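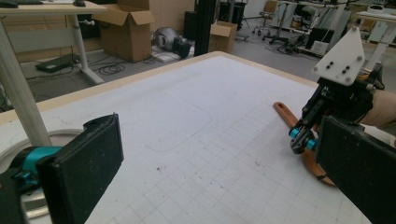 Plokus hand grippers: worth the money?

Several readers have written in about the Plokus pair, the hand-held grippers you wear one to each side and use to do a job yourself so that a robot arm can later be trained on the recording. The pitch is simple enough. You don't need an arm to collect the data, you don't need a programmer standing by, and anyone who can pick up a spatula can start the same morning. Vakent sells the kit at 1,469 pounds for the pair, without the software subscription, and the sales sheet says a new user will be "productive in minutes".

I have had a loan set since early May and I am less sure.

Start with what is good. The linkage is tidy and the fingers close squarely. Wide black pads give you plenty of surface to grip with, and a wooden spatula sits between them without much fuss once you have found the angle. Finding the angle is the trouble. A spatula lying flat on a table is a thin thing, and the pads are thick, so you end up nudging it about until one end tips up enough to be caught. With bare fingers you would never notice doing this. With the grippers on it becomes most of the job, and all of that nudging goes into the recording along with the part you wanted.

Vakent's answer is that you trim it out afterwards. Fine, but trimming is somebody's afternoon. I recorded 50 short goes at picking up kitchen tools and putting them down again, and threw away 9 because I had lost my hold partway through. The rest needed checking one at a time. The trimming screen is slow, it forgets where you were if you step away, and the help page for it is two paragraphs long.

Then there is the weight. The sheet calls the grippers "light enough for all-day use". I would like to meet the person who tested that. After 40 minutes my forearms had had enough, and the later goes are plainly clumsier than the early ones. If your plan is to put a student on this from nine till five, think again, or buy two sets and swap people over.

Myfanwy Ruddock, who ran a trial at McKinnon over the winter, is kinder about it than I am. Her view is that the alternative is steering a real arm by remote control, and that this is slower and far more tiresome. "People complain about the grippers until they've tried the other way," she told me. That may be so. She also said they wore through a set of pads during the trial and that replacements took over a month to arrive -- and Vakent still has no stock date on its website for spares.

My main doubt is about the claim that matters most, that what you record will carry over to your own arm. Vakent's demonstration uses a Brolerier arm, set up by Vakent's own staff, on jobs that Vakent picked. I asked to see results from a customer's site and was sent the same video again. Until something better turns up I would treat the claim as unproven.

If you want to try them, ask for a loan set before paying. They do offer one, although it isn't mentioned on the order page, and you will need to cover the return postage. Check as well that the mounting plate suits whatever camera you already have. The kit doesn't include one, and the adaptor is extra.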